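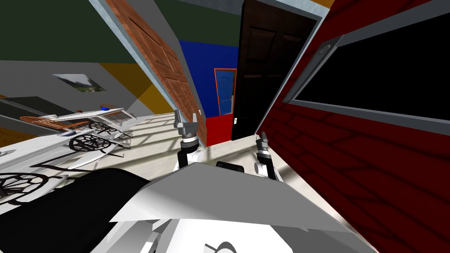

Why does a robot fall over in simulation when the same controller runs fine on a bench?

Usually a number in the model is wrong, and the simulator believes it completely. In our case it was a mass, and finding it took me four days.

I should back up a little. Our group in Poltville has been building a mobile robot with two arms that has to get through a house, which mostly means doors. Before anything runs on hardware it runs in simulation, in a set of generated houses. The rooms come in odd color combinations and the furniture lands wherever the generator puts it. The robot drives up to a door, gets a gripper onto it, pulls or pushes, and goes through. Then it does that again in another house.

In November I started a long batch, 2964 episodes, at six in the evening and went home. In the morning 297 of them were marked as failed with the same code, which was body tilt over limit. In our logs that means the robot had pitched or rolled past the point where it could recover. Before that batch we had seen the code a handful of times, always when somebody had done something silly with the base speed.

My first guess was the doors. Some of the generated doors have stiff hinges, and if the gripper holds on while the base keeps driving, the arm turns into a lever and the body goes over. I spent the whole first day on that. I lowered the hinge friction, capped the pull force and reran the failed episodes. Nearly all of them failed again, at nearly the same step. I should have stopped there and looked at the step number more carefully, but I was fairly attached to the door theory.

Day two was contacts. Arif Thambiah thought the wheels might be clipping into the floor. A small overlap at the start of an episode can throw a body into the air when the solver pushes it back out, and he'd seen it on another project. He raised the start position by a few millimeters and ran a set overnight. No change.

On day three Fathima Samarakoon did what I should have done first and plotted the tilt angle against the arm positions. The door made no difference. The tilt started when both arms went out in front of the body with the grippers up, which is our ready pose. The robot takes it before it has touched anything. With one arm out, it was fine. With both out and the base standing still, it was also fine, most of the time. With both out and the base braking, it went.

So it was front heavy, and it hadn't been the month before.

The cause was in the robot description file. We had switched to a new wrist model, and the mass for the wrist and gripper had been entered in grams where the file expects kilograms. Somebody (me) had noticed that the arm behaved strangely and divided by 100 in a script to fix it, when it needed to be divided by 1000. Each gripper assembly was ten times too heavy. The joint controllers have gravity compensation computed from the same file, so they held the arms up without complaint. Nothing sagged. The only sign was the body going over under braking, and only if the brake came hard enough.

That's the part I keep thinking about. The arms looked right because the controller and the simulator shared the same wrong number. If the mass had been wrong in one place only, the arms would have drooped or jumped in the first second and I'd have seen it before lunch.

After the correction I reran everything. There were four tilt failures in the full batch, and those four are real. They come from a stiff door and a base that keeps driving, so the door theory wasn't worthless, just small.

There was a safety side to this too, and it's the reason I'm writing it up. The same file goes to the real robot. The group in Hurnau has the hardware, and they were due to load our version at the end of that week. Their controller would have computed far too much torque to hold up a light gripper, and the arms would have gone up fast as soon as the brakes released. Manuela Negri runs the tests there and keeps people out of reach at startup, and there is a torque limit underneath that. I still wouldn't have wanted to find out how it went. I called her on the morning of day four and she pulled the file.

Things we changed:

The masses in the description file are now checked against a table of weighed parts. Dilruba Gunawardena weighed them on the kitchen scale and the postal scale, and the two agreed.

Any correction factor in a script has to have a comment saying what it corrects.

A test runs before each batch with both arms out, base at full speed, hard brake. It takes less than a minute.

A batch stops itself if one failure code passes a set share. Mine could have stopped by eight that evening instead of running all night.

The gravity compensation still reads from the same file as the simulator. Nimal Mondal wants to split them so that a mismatch shows up, and I think he's right, but it means keeping two files in step and we haven't settled who does that. For now the weighed table is what we have. I've started on the stiff hinges again, with the pull force back where it was.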